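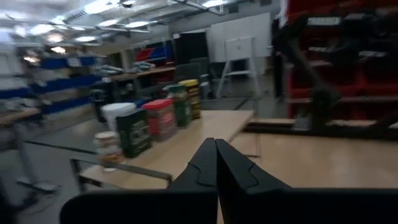
3. Ranger les denrées sèches : mots et usages

3.1. Ce que l'enquête a permis de recueillir

Les résultats présentés dans cette section portent sur la manière dont les ménages de Zitinville et de Sesville transfèrent, nomment et rangent les denrées sèches achetées en vrac. Ils reposent sur deux matériaux distincts. Le premier est un questionnaire distribué dans les épiceries coopératives des deux communes, qui a donné 1 033 réponses exploitables. Le second est une série de 40 entretiens menés au domicile des enquêtés, généralement dans la cuisine, par Anatole Leclerc et par l'auteure principale. Les entretiens ont été enregistrés puis transcrits intégralement. Les passages cités plus loin conservent la formulation orale, à l'exception des hésitations et des répétitions.

Le questionnaire interrogeait surtout la fréquence des achats et les produits concernés. Il apprend peu de chose sur le rangement lui-même : la question ouverte prévue à cet effet a souvent été laissée vide, ou remplie par un seul mot (« placard », « cave », « bocaux »). Nous l'utilisons donc pour situer les entretiens, et les observations qui suivent viennent principalement de ces derniers.

Nous employons le terme « contenant » au sens large, pour tout objet dans lequel une denrée est déposée en attente d'être consommée. Le terme ne préjuge ni de la matière, ni de la forme, ni de la fermeture. La disposition en file, à laquelle nous revenons en 3.3, est illustrée par la figure 2.

3.2. Le transvasement

Transvaser n'est pas un geste uniforme. Une partie des enquêtés vide les sachets dès le retour des courses, avant même d'avoir rangé les produits frais. D'autres laissent les sachets fermés sur une étagère et ne les ouvrent que lorsque le contenant correspondant est épuisé. Dans ce second cas, le sachet joue le rôle de réserve, et le contenant celui de stock courant. Cette organisation à deux niveaux est plus fréquente à Sesville, où l'épicerie coopérative n'ouvre que le matin et où les achats se font en plus grandes quantités.

La question du mélange revient dans presque tous les entretiens. Faut-il verser le riz nouveau sur le riz ancien ? Les réponses sont nettes et divergentes. Une enquêtée de Zitinville, retraitée de l'enseignement, explique : « Je ne mélange jamais. Je finis, je lave, je sèche, je remets. Ma mère mettait par-dessus et on trouvait des mites au fond. » Un enquêté plus jeune, qui vit en colocation, dit au contraire verser « au-dessus, toujours au-dessus, sinon on n'en sort pas ». Les deux pratiques coexistent parfois dans un même foyer, selon la denrée. La farine est ainsi traitée avec plus de prudence que les pâtes ou les lentilles, y compris chez ceux qui se disent peu attentifs.

Le lavage entre deux remplissages est associé à l'idée de fin de cycle. Plusieurs personnes profitent du contenant vide pour réviser l'étiquette, changer de produit ou déplacer le contenant dans la cuisine. C'est à ce moment que l'ordre domestique se modifie, par petites corrections successives. Les grands réaménagements décrits dans la littérature sur le désencombrement sont rares dans notre corpus. Deux enquêtées seulement y font référence, l'une pour dire qu'elle a essayé et renoncé.

Le calendrier joue également. En mars, les habitants des maisons anciennes de Sesville sortent les réserves des pièces non chauffées, qui ont servi de garde-manger pendant l'hiver, et les ramènent vers la cuisine. Ce déplacement annuel oblige à trier. Les personnes concernées le mentionnent sans qu'on les interroge à ce sujet, souvent pour situer dans le temps la dernière fois où elles ont jeté quelque chose.

3.3. La file et le groupe

Deux dispositions dominent dans les cuisines visitées. Nous appelons « groupe » le rassemblement de contenants sans ordre apparent, en général au fond d'un placard ou sur un plan de travail d'angle. Nous appelons « file » l'alignement de contenants sur une seule rangée, de sorte que chacun puisse être pris sans déplacer les autres.

Figure 2. Disposition en file : six contenants alignés sur un plateau de bois clair.

La file demande de la longueur. Elle apparaît surtout dans les logements qui disposent d'une étagère ouverte, d'un rebord ou d'une table d'appoint. Les enquêtés qui la pratiquent l'associent à la visibilité : on sait ce qu'il reste. Une assistante maternelle de Zitinville relie directement cette visibilité à la liste de courses, qu'elle établit debout devant l'étagère, en lisant de gauche à droite. Elle ajoute que son conjoint, qui n'établit pas la liste, ne respecte pas l'ordre et repose les contenants « là où il y a un trou ». L'ordre de la file peut donc être précis pour une personne et indifférent pour une autre qui partage le même espace.

Le groupe, lui, supporte mieux l'usage à plusieurs. Il ne se dérange pas, puisqu'aucune place n'y est attribuée. Son défaut, reconnu par ceux qui l'utilisent, est l'oubli des contenants du fond. Une enquêtée a retrouvé devant nous un reste de polenta dont elle ne pouvait dater l'achat. Elle l'a replacé au même endroit.

Nous avions supposé au départ que la file correspondait aux cuisines spacieuses et le groupe aux cuisines étroites. Cette hypothèse n'est pas confirmée. Dans les petits logements du quartier de Fitzsimmons, à Zitinville, plusieurs foyers ont installé une planche au-dessus de la porte ou le long de la fenêtre pour y tenir une file. Inversement, les cuisines de ferme visitées autour d'Udotdale, avec leurs placards profonds, favorisent le groupe. La profondeur du rangement compte davantage que la surface de la pièce. Au-delà d'une trentaine de centimètres, une deuxième rangée se forme presque toujours devant la première, et la file se défait.

3.4. Étiqueter, reconnaître

L'étiquetage est moins répandu que nous ne l'attendions. Beaucoup d'enquêtés reconnaissent la denrée à sa couleur, à son poids ou au bruit qu'elle produit lorsqu'on secoue le contenant. D'autres se fient à l'objet lui-même : telle boîte « est » la boîte à sucre depuis des années et personne dans la maison n'en doute. Ce lien entre l'objet et la denrée survit parfois à un changement de contenu. Un couple de Sesville désigne toujours comme « le café » une boîte où il conserve du thé.

Lorsque des étiquettes existent, elles portent en général le nom du produit seul. La date d'achat et le temps de cuisson sont notés plus rarement. Le temps de cuisson est l'information que les enquêtés disent le plus regretter une fois l'emballage disparu, en particulier pour les céréales qu'ils préparent peu. Certains glissent un morceau de papier dans le contenant, d'autres tiennent un carnet à part. Une enquêtée écrit directement sur le couvercle, au feutre, et efface à l'alcool.

L'erreur d'identification est racontée volontiers, sur un ton amusé : sel pris pour du sucre, fécule prise pour du sucre glace, semoule fine prise pour de la chapelure. Ces récits concernent presque toujours un tiers, invité ou enfant. Ils rappellent que le rangement domestique est fait pour ceux qui habitent le lieu, et qu'il devient difficile à lire dès qu'une personne extérieure cuisine. Anatole Leclerc, qui a codé cette partie du corpus, a regroupé ces épisodes sous la catégorie « cuisine des autres ». Nous l'avons conservée dans l'analyse, bien qu'elle n'ait pas été prévue par la grille initiale.

3.5. Limites

Les entretiens ont été réalisés auprès de personnes ayant accepté d'ouvrir leurs placards. Il est probable que les cuisines jugées en désordre par leurs occupants soient sous-représentées. Plusieurs enquêtés ont d'ailleurs signalé qu'ils avaient rangé avant notre arrivée, sans toujours pouvoir dire ce qu'ils avaient déplacé.

Le recrutement par les épiceries coopératives écarte aussi les ménages qui conservent des denrées sèches dans leur emballage commercial. La comparaison avec ces ménages reste à faire. Enfin, la distinction entre file et groupe a été établie à partir de l'observation directe et des notes de terrain. Elle décrit un état du rangement au moment de la visite, et les enquêtés eux-mêmes passent de l'une à l'autre selon les semaines. Nous examinons dans la section 4 ce que ces variations impliquent pour la mesure du gaspillage alimentaire à domicile.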